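Minutes of the method meeting, soft items group
Project Tanitz, month of July
Place: large workroom, Sheehan building
Start: 10:15. End: 11:40.
Present: five persons from the group, one guest from Fekex (until item 3).
Minutes written by the secretary of the group.

1. Minutes of the last meeting

The minutes were accepted with one correction. In item 4 the word "accuracy" must be replaced by "agreement", as the number compares two labelers and does not say which one is right.

2. State of the recording

The set now has 2,000 demonstrations with the hand-held grippers. All are copied to the Tullus server and the copy was checked. The guest from Fekex asked if the short recordings are included in this number. They are included, but they carry a mark and can be left out at training time.

The group discussed the order of the items. Until now each operator did all the gloves first, then the socks, then the cloths. One member finds this order a problem, because the operators become faster during the session and the cloths then look easier than they are. It was agreed to mix the order from the next session. The list will be made by a script and printed before the session starts.

3. Result of the pinch point comparison

The question was whether a policy learns better when the operator always takes a knit item at its base, or when the operator is free to take it where he or she likes. Two training sets of the same size were used. The test was the same for both: 37 trials on items which were not in the training, with the same start positions.

The policy from the fixed pinch point completed more trials. The difference is clear for gloves and small for cloths. For socks we cannot say anything yet. The failures are also of a different kind. With the free pinch point the policy often waits above the item and moves a little left and right, as if it cannot choose. With the fixed pinch point it goes down without waiting, but if the base is hidden under a fold it closes at the wrong place and does not try again.
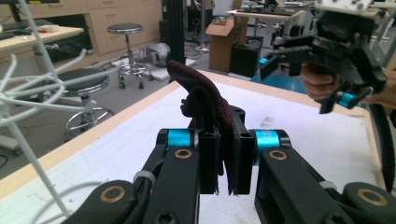

Fig. 1. Fixed pinch point: dark maroon knit item held at its base between the two finger pads.

The guest asked if the loose part of the fabric disturbs the view of the cameras. In the recordings this happens when the item is lifted and the upper part falls to one side. It was proposed to count how many frames are affected before we decide to change the camera angle. The group agreed. The same member who wrote the trial script will do the counting on 15 recordings, chosen by chance.

There was a longer discussion about frayed items. One opinion was to remove them from the set, because the threads between the pads could make the closing width unreliable. The other opinion was to keep them, because a policy for used textiles must see used textiles. No decision was made. The items stay in the set for now and get their own label.

The guest from Fekex left at 11:05.

4. Labels

The label "regrasp" is used in two ways. Some labelers use it only when the gripper opens completely, others also when it opens a little and the fabric slides. It was decided that a regrasp needs a complete opening. The second case gets the label "slip". The old labels will be corrected for the gloves only, the rest must wait until after the report.

5. Equipment

The blue collars on the grippers must be checked for play before each session, and the result must be written in the log book. Twice last month the column was left empty. The cables along the linkages should also be looked at, mainly near the zip ties.

The request for a second set of finger pads with a rougher surface was postponed. First we want to repeat the comparison for socks with the present pads, otherwise we change two things at the same time.

6. Report

The draft has the method part and the first table. Missing are the description of the test items and the part about failures. It was asked that the text says clearly that all trials were done in one room and under one light. The draft should be readable for all before the next meeting.

7. Tasks

Script for mixed item order: before the next session.
Counting of covered frames: before the next meeting.
Correction of glove labels: started, open.
Repeat of comparison for socks: when the labels are finished.
Part about failures in the report: open, still needs a person.

8. Next meeting

Same room, 10:15. The guest from Fekex will be invited again for the item about socks.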